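Dument Tries Two Grippers on Awkward Objects

10/10/20

Dument has finished the first round of a simulated gripper comparison, with a white robot arm working over a wooden dining table. The object chosen for the round was an effects pedal, a boxy shape with a sloping top and knobs at one end.

Seren Pumphrey, who set up the trials, ran the Balden and Rulov finger sets under the same controller. Each got 300 attempts from changing start positions, and the objects on the table stayed the same throughout. "The pedal is wide for these fingers, so the angle of approach matters a lot," Pumphrey said. "A corner grasp and a side grasp are very different jobs."

Camera placement was part of the test too. The team recorded side views of the table and a close view looking down past the fingers. 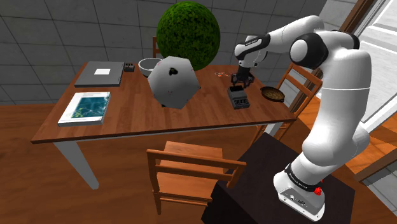
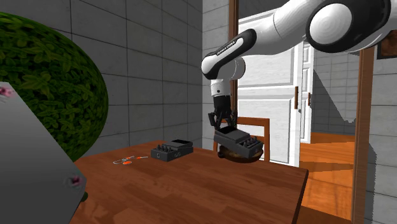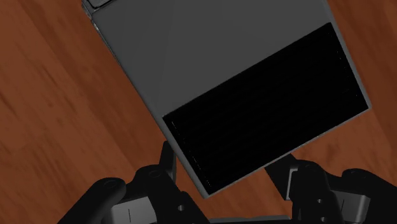 Close view of the gray, box-shaped object, with a black finger on either side of its nearest corner.

What comes next

The round produced 3645 saved clips, which Roel Groen is sorting by grasp angle. He plans to drop any clip where the fingers leave the close camera's view for most of the approach.

A second round is set for November. It will use the Granström controller and a slower closing speed, with 70 attempts for each finger set before the full schedule starts. Scores from both rounds will be released together.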